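The Sandal Event

By January the Lustport robotics club had 16 members, 3 working laptops and a grudge against Brotach, who had beaten us two years running. The task for the regional final came in a plain envelope. Put the sandals in the bin. I read it aloud, and somebody asked whether there was a second page.

Our machine was called Gallegos, after a typing error. It had two arms and, by my reckoning, one brain cell, which the arms took in turns. 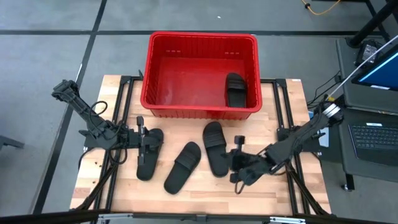

"It's thinking," said our captain.

"It's been thinking for 55 seconds."

"It's a slide. They're hard. There's no obvious front."

We discussed whether a sandal had a front. Half the club held that toes settled the matter. The other half had stopped speaking to us over the cable ties. The judge, a patient woman from Areo with a clipboard and a cold, wrote something down - quite a long something, I thought, for a machine that hadn't moved.

Then the left arm twitched, and sixteen people breathed in.

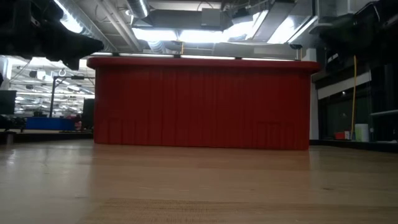 The bin, as seen by a sandal.

"Was that us?" whispered the captain.

I looked at the laptop. It wanted to install an update.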